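Wellness & Personal Growth / Professional Training News

Search releases... Go

Braletti Institute Opens Enrollment for Practitioner Certificate in Guided Relaxation and Sleep Coaching

LOLTTON – The Braletti Institute has opened enrollment for its Practitioner Certificate in Guided Relaxation and Sleep Coaching, a 13-week course for working coaches, hypnotherapists and counselors who help adult clients build better evening and bedtime habits. Classes begin in April at the Institute's Loltton campus.

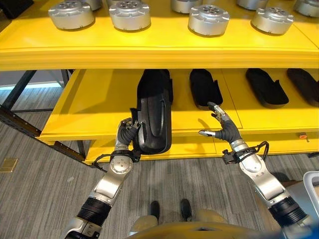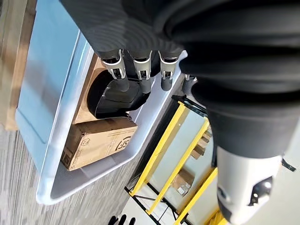
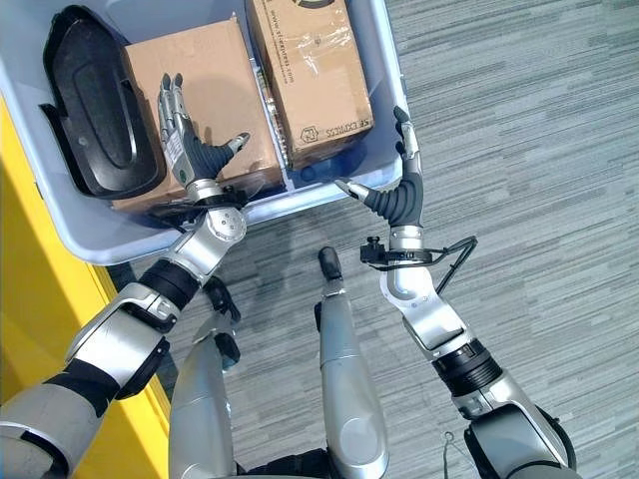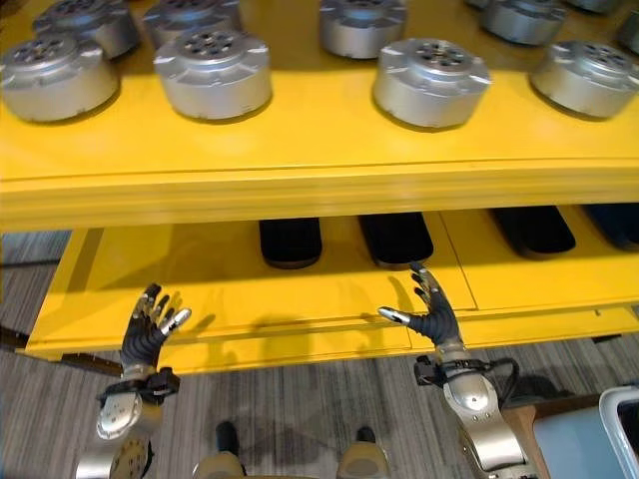
The certificate is the first course the Institute has offered on sleep habits alone. Until now the subject was taught as a single unit within the general coaching diploma, where it was regularly among the units that graduates asked to take further. The new course draws on that unit and adds supervised practice, client intake and referral, voice and script work, and a written case portfolio.

"Our graduates meet people every week who lie awake and have tried to solve the problem by themselves," said Tài Kiều, director of professional training at the Braletti Institute. "A coach can offer a great deal in that situation, provided the coach has been properly trained and understands when a client should be speaking with a doctor. We built the course with both of those duties in mind."

Course Content

Students attend one evening class each week and complete assigned reading and recorded practice between classes. The opening weeks cover the history of guided relaxation, the ways in which suggestion and imagery are used in coaching, and the basic facts of sleep that a practitioner should be able to explain in plain terms. Students then move on to progressive muscle relaxation, breath pacing, guided imagery, and the writing of scripts for individual clients.

A separate block is given to the first meeting with a client. Students learn to take a sleep history, help a client keep a simple sleep diary, and set goals that can be reviewed over several sessions. The block also covers consent, record keeping, fees, and the limits of a coaching relationship.

Two weekend workshops are included in tuition. The first deals with voice, pacing and the use of silence, and is held in person. The second is given over to supervised sessions in which students work in pairs and receive written comments from faculty. Students who miss a workshop may make it up with a later class, but the certificate is not awarded until both have been attended.

Referral and Scope of Practice

The course does not prepare students to diagnose or treat any medical or mental health condition. Loud snoring with pauses in breathing, sudden changes in sleep, low mood that does not lift, and questions about prescribed medicine are all treated in the course as reasons to refer a client to a licensed health professional. Students are assessed on referral in the written examination and again in the case portfolio.

The referral materials were prepared with Yaroslav Zakharchenko, who leads supervision at the Rorholm Center for Coaching Practice and will serve as outside examiner for the certificate.

"I read a good many case portfolios, and the weakest pages are usually the ones on referral," said Zakharchenko. "Students know the rule but have had little practice at the conversation itself. In this course they will have that conversation many times with a supervisor in the room before they have it with a client."

Under its agreement with the Institute, the Rorholm Center will review a sample of portfolios from each class and may ask for further work before a certificate is issued. The Center will also make its monthly supervision group open to certificate holders for their first year of practice.

Kioko Library of Recorded Practice

Enrolled students will receive access to Kioko, the Institute's library of recorded sessions. The library holds 73 recordings made by Institute faculty, with a transcript and teaching notes for each. Recordings are arranged by technique and by length, and students may use them for personal practice and for study. The recordings may not be sold or passed on to clients.

Access to Kioko continues after graduation for as long as a certificate holder keeps up annual registration with the Institute. Registration calls for proof of current insurance and a short record of continuing education.

Who May Apply

Applicants should hold a recognized qualification in coaching, hypnotherapy, counseling, nursing, social work or a related field, and should be seeing clients at the time the course begins. Applicants who do not meet the first requirement but have substantial experience may ask to be considered on the basis of a written statement and an interview.

Class size is limited so that every student can be observed during supervised practice. Applications are read in the order in which they are received, and a waiting list will be kept once the class is full. Tuition may be paid in full or in monthly installments. A small number of reduced-fee places are set aside for applicants who work in community clinics, hospices and nonprofit services.

Application forms and the full course outline are available from the Institute's admissions office. An open evening with faculty will be held at the Loltton campus at 6:30 p.m. shortly before the close of applications, and those who have requested a course outline will be sent the details.

About the Braletti Institute

The Braletti Institute provides training and continuing education for coaches, hypnotherapists and allied practitioners. Its courses are taught in small classes by practicing faculty. The Institute maintains a public register of its graduates and a code of conduct that all registered graduates agree to follow.

Media Contact
Office of Communications
Braletti Institute, Loltton

Related Releases
Braletti Institute Revises Code of Conduct for Registered Graduates
Rorholm Center Adds Evening Supervision Group for New Coaches
Kioko Library Adds Transcripts to All Recorded Sessions
Continuing Education Calendar for Hypnotherapists Now Available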